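Vutdale Road Fund
Local Fuel Levy and Pavement Program - Progress Report to the State Grants Office
Last updated: January, 4:15 p.m.

1. Levy collection

The local fuel levy was collected at all registered stations through the reporting period. Retail stations file monthly. Bulk diesel accounts file quarterly, and the final quarter for those accounts is still open. Two late filings from the Stitska district were received after the cutoff and will appear in the next report. No change to the levy rate is proposed.

Refund claims for off-road diesel totaled 388. Of these, 255 were paid and the remainder are waiting on fuel receipts or equipment records. The usual cause of delay is a receipt that does not separate dyed from clear diesel. A revised claim form with a separate line for each went out with the last mailing.

2. Pavement work

Six road segments were scheduled. Three are complete and open to traffic: Grevutwood Road from the county line to the school, the Stitska connector, and the north approach to the Goicoechea bridge. Core samples on the connector met the thickness requirement. One area on the bridge approach was low on density and the contractor accepted a pay deduction under the contract.

The other three segments are base-complete only. Paving stopped when overnight temperatures fell below the specification limit and will restart in spring. Temporary striping is in place and the gravel shoulders are graded weekly. The contractor has not requested a time extension.

3. Budget

Spending is under plan, almost entirely from the deferred paving. Asphalt binder has risen in price since the bid, and the price adjustment clause will apply to the remaining tonnage. Contingency has not been used. We request that unspent paving funds be carried forward under the same line item - a separate carryover form is attached to the financial section.

4. Signals and detection

Design for the Grevutwood Road signal is at final review. The utility has not confirmed the service point, and the cabinet foundation can't be poured until it does. Loop detectors were dropped in favor of overhead detection after the pavement design changed.

5. Next period

Close the diesel quarter, clear the pending refund claims, settle the service point, and issue the spring restart notice. Questions on this report go to Melati Ismail, program engineer. 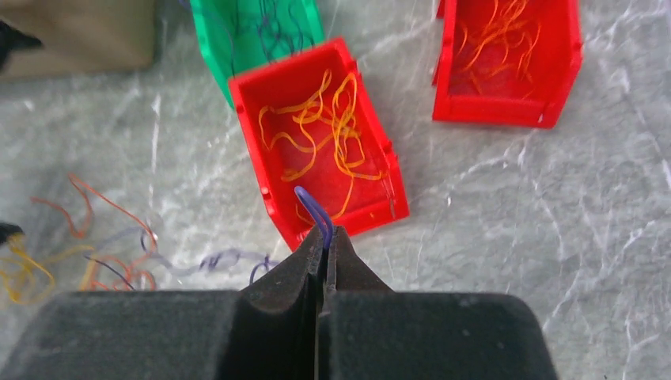
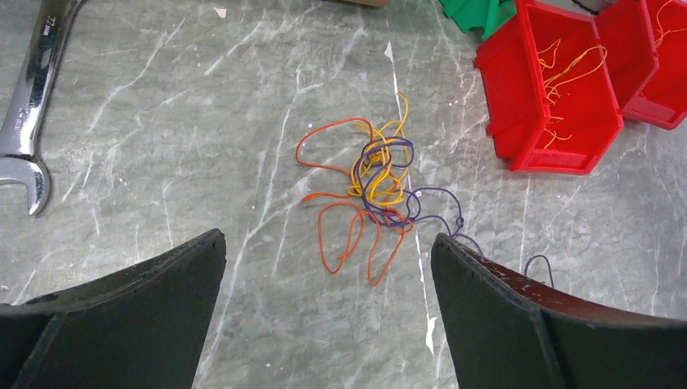
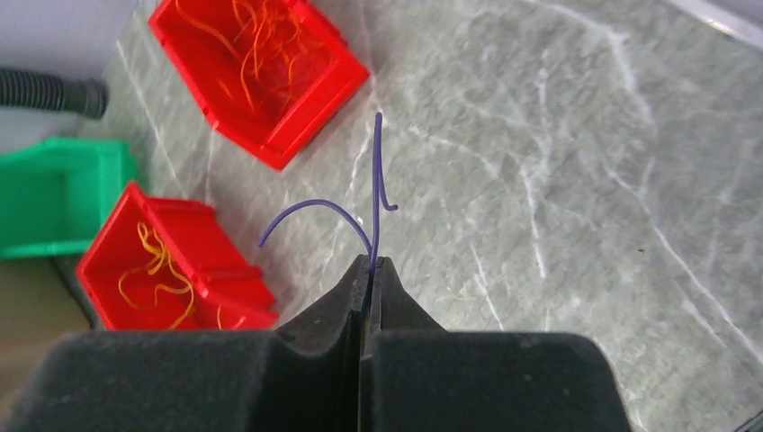

Wire handling. Purple wire is present in all three views.

0 comments | 3 shares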